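Fongate Indoor Cricket Centre: Frequently Asked Questions on Scoring and Player Registration

Applies to all senior and junior competitions. Last revised Oct 9, 2019.

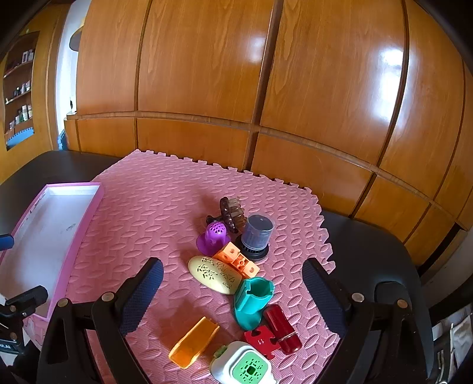
How do I register as a player?
Registration is completed online through Jatix. Each player creates one profile and keeps it for all later seasons. Do not create a second profile when changing clubs; duplicate profiles split a player's statistics and have to be merged by hand. Junior profiles must be linked to the profile of a parent or guardian.

I have forgotten my player number. Where is it?
It is printed beneath your name on the profile page and on every scorecard in which you appear. The number does not change if you transfer between clubs.

When does the transfer window close?
At the end of March. Applications lodged after that are held over to the following season unless the releasing club has folded or withdrawn its side.

What is the minimum number of matches to qualify for finals?
Four matches in the same grade. A match abandoned before the toss does not count. A match abandoned after the toss counts for every player named on the team sheet, including those who neither batted nor bowled.

How are abandoned overs treated in the bowling averages?
Only legal deliveries bowled are credited. An incomplete over is recorded in balls, and the economy rate is calculated from total balls. Wides and no-balls are charged to the bowler. Byes and leg byes are not.

What are the qualification marks for the season awards?
Batting aggregate: 400 runs in a single grade. Runs made in finals are excluded. The club champion award is decided on points and has no minimum aggregate. Where two players finish level, the player with the higher strike rate takes the award.

Do milestones carry across grades?
Yes. The 500-run and 1000-run career certificates combine all senior grades. Junior runs are kept in a separate table and are not added to the senior total.

What is the highest career aggregate on record?
3259 runs, held by Virgil Surdu of Istine. The figure covers senior matches only and has been checked against the paper scorebooks for the seasons before electronic scoring.

Who provides the scorer?
Each side supplies one. If a side cannot, the opposing scorer's record stands and may not be disputed afterwards. Both scorers must agree on the total at the end of every over and initial the sheet at the end of the innings.

How do I have a scorecard corrected?
Email the match number, the over and ball concerned, and a scan of the scorebook page to the records officer, Rodica Husar. Both captains must be copied in. Corrections are accepted for seven days after the match. Corrections that would alter the result go to the judiciary panel instead.

Which ball is used?
Senior grades use the Vasiliu yellow indoor ball. Under-11 and under-13 sides use the lighter junior version. The fielding captain may request a replacement if the cover splits; the umpires choose one of comparable wear.

Are metal spikes permitted?
No. Non-marking rubber soles only, for players and umpires alike.

What happens if a side is short of players?
A side may start with six. The opposing captain nominates who bats again, and the missing player's overs are shared among those present, with no bowler exceeding three. A side with five or fewer at the scheduled start forfeits. Late arrivals may join at the fall of a wicket or the end of an over.

Can I see statistics from another centre on my profile?
Not at present. Only matches scored at Fongate are imported.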